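Sorting the Small Stuff - talk notes, March 2026

Opening. Ask who has a drawer at home they no longer open in company. Wait for the hands. Put mine up too.

The Mallar stockroom had 538 small items on the books and 12 bins to hold them. The plan was one kind of thing per bin. You can do that sum yourselves. By September we had a bin labeled "misc," then a second bin labeled "misc 2," and I knew we had lost.

Slow down here. People like to write the next bit down, though I have never seen anyone do it afterward.

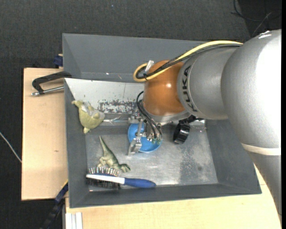
Mixed bins are fine if they stay shallow. One layer, no stacking, and you should be able to see the floor of the bin between things. Dishes and bowls are the worst offenders - put one in and within a week it is storing other items on your behalf.

Keep an empty bin next to the full one. You move things across as you check them, and whatever is left behind is the stuff you have been avoiding.

Goossens story goes in if we are on time: 100 labels printed, all of them "Feta." Feta was the name of the project. It was also, for one long afternoon, the name of every object in the building.

Numbers slide. We got from 538 items down to 425. Pause for applause, expect none.

Last slide is the Prurneo shelf plan. Leave it up during questions. Handouts are by the door.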